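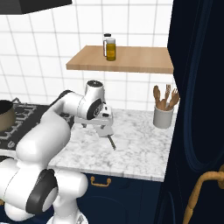

Nokuthula Mokgethi
List moderator, Pillay Fixers (phones, tablets and laptops)

Re: Swollen battery in my Zomolon tablet, fix or toss?

Hi Ayanda, hi all,

Sorry for the slow answer, I had three laptops open at once this week and couldn't find my own desk. I've kept your message in below so people who joined in June can follow along.

Ayanda Sithole wrote:
> Hello everyone, first post so be gentle!
> I have a ten-inch Zomolon tablet that I use for recipes and for video
> calls with my mother. Last month I noticed the screen lifting along
> the left side, enough to slide a business card in. It still turns on
> and still charges, but it shuts off at 52 percent every single time.
> The mall kiosk quoted me $174 for a battery and a "screen reseat."
> A new battery online is a lot less. Is this something I can do at
> home with a hair dryer and some patience? And is it safe to keep
> using it in the meantime?
> Thanks,
> Ayanda

Second question first. No, please stop using it, and please stop charging it! A screen lifting on one side plus a shutdown at the same number every time sounds an awful lot like a battery that has puffed up. Turn it off, take it off the charger, and put it somewhere cool and hard, away from anything that burns (I use a ceramic dish on the garage floor). Don't squeeze the screen back down to see if it clicks. I know it's tempting, I've done it, and I was lucky.

Now, can you do it at home? I think so, but it depends on how you feel about glue. The Zomolon ten-inch has no screws on the outside at all. The screen is held on by a strip of adhesive all the way around, and then the battery is stuck to the back shell with two more strips, the wide kind that don't pull out nicely. On the plus side, your screen has already started to come up on the left, so you've got a head start.

What I did on mine, which was the same model with a cracked corner:

Run the battery down before opening, if it's flat. With a puffed one I skip that and just leave it off.

Warm the edge a little at a time with a heat pad, the kind for sore backs. I don't like hair dryers for this, they get one spot very hot and leave the rest cold, and you really don't want that much heat over a bad battery. If it looks badly swollen, skip the home job and take it in.

Work a plastic card around from the side that's already up. Go slow at the bottom! The screen cable sits a thumb's width to the right of the charging port and it is short. I tore my first one and had to wait three weeks for another.

Unplug the battery before you touch anything else in there. It's a small flat plug under a metal cover with two screws. One of the two is longer than the other, so tape them down in order.

For the glue under the battery, a few drops of high-strength isopropyl at the edge, wait, then lift with something plastic and wide. Never metal, and never bend the battery to get it out. If it fights you, add more drops and go make tea.

On parts, I've bought from Prikico a few times and the batteries have been fine, the one in my tablet is still showing 93 percent health. Their adhesive strips are junk though, buy those from someone else. I'd stay away from listings that won't show you the part number on the label, and match yours letter for letter, the Zomolon came with two different plugs depending on the year.

As for the $174, it's not a crazy price if it includes the battery and new adhesive and they'll stand behind it for a few months. I'd ask them three things: do they take the old battery for recycling, what happens if the screen breaks while they're lifting it, and is the warranty in writing. The last shop I called got very vague on the second one and I hung up.

The old battery can't go in the trash or the regular recycling, by the way. Call your local hazardous waste drop-off and tell them it's swollen, some places want it handled differently from a normal dead one.

Oh, and back up before you start! If it won't stay on long enough to do that, tell us and we'll figure something out. There was a long thread on getting files off a dying Pimavine phone and most of it works for tablets too. The archive is up to 1,889 messages now and the search box is terrible, so try "Pimavine backup" with the quotes on.

If you do go ahead, could you post the part number off your battery? I'm trying to put together a list of which plug goes with which year and so far I only have mine.

Good luck, and say hi to your mother from the list,

Nokuthula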